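4.2 What the pilots did with the horizon line

We had gone into the Durnham sessions expecting that the older pilots would lean on the numbers and the younger ones on the picture, and it is only fair to say at the start that the results were a good deal muddier than that. Pilots who learned on round gauges often told us they felt spoiled by a horizon that ran the full width of the screen, and several of them flew the first recovery of the day as neatly as anyone in the study. What gave them trouble was the second look, when they wanted to check airspeed and found that the tape was not where forty years of habit had put the dial. 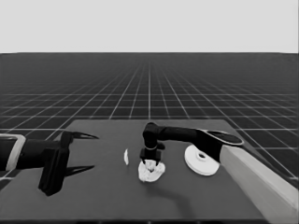

Synthetic vision displays make a promise that the old attitude indicator never made, that the ground below the horizon will look like ground and will tell you something about how far away it is. Over flat country or open water there is very little real terrain to draw, and so a number of designs fall back on a plain grid. A bare rendering of this sort does a surprising amount with very little, as a white grid on a dark floor shows well enough: the squares get smaller and closer together with distance, the lines run toward one point near the middle of the horizon, and just under the horizon it all softens into a hazy band. Our pilots liked the near squares very much and said so warmly. The hazy band was another matter, and in shallow descents, when the nose was only slightly low, it was the part of the display they most needed to read.

We asked each pilot to call out the moment at which they were sure of the pitch direction, and then to recover in whatever way their own training had taught them. Over both sites this gave us 1,094 usable recoveries. Calls came quickest when the sky and ground were strongly different in tone and slowest when the grid faded out early, and this held for pilots from Layug as well as for the Clusside group, who fly mostly over hills and whom we had half expected to ignore the grid altogether. Bank angle made much less difference than we had guessed. A pilot who could see that the wings were not level tended to level them first and sort out the pitch afterward, whatever the display was doing, and the instructors we showed the tracks to were not at all surprised by this. 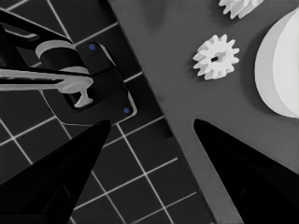

Velimir Berisha

4.3 Learning over repeated sessions

It would be easy to make too much of a first encounter, and anyone who has moved from one panel to another will remember how strange the first few hours felt and how quickly the feeling passed. For that reason we invited 20 of the pilots back to Prastside in June for a second round, with the same trainer and the same seat, and with the display settings shuffled so that they could not simply repeat what they had done before. Borislav Kos and Kastriot Omerović ran these sessions between them, and I am grateful to both for their patience with a schedule that had to bend around weather, work and one very long annual inspection.
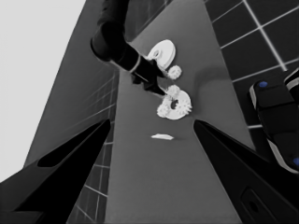
Figure 6. Simulated tabletop view past two open black gripper fingers, with a second arm over a cluster of white gear parts.

Returning pilots were faster on every display, and the gain was largest on the one with the faint distant grid, which had been the slowest in the first round. We read this as plain familiarity. Many of them had worked out, without being told, that the sky pointer and the pitch ladder should be read together before the ground was given any attention, and a few had gone home and changed the way they scanned their own airplanes. Haris Nikolaidis has suggested that the ladder was doing nearly all the work by then and that the grid had become a kind of wallpaper.
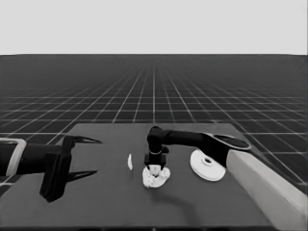

He may well be right, although the recordings of where the pilots looked do not settle it, and six of them insisted in the interviews that they still used the grid to judge whether a descent was getting steeper. What we would want before taking a side is a third round in which the ladder is dimmed and the grid is left alone. Stavros Softić has drawn up a version of the trainer that can do this without changing anything else on the panel, and the question of how bright the far lines ought to be is taken up again in Section 6, together with the night sessions.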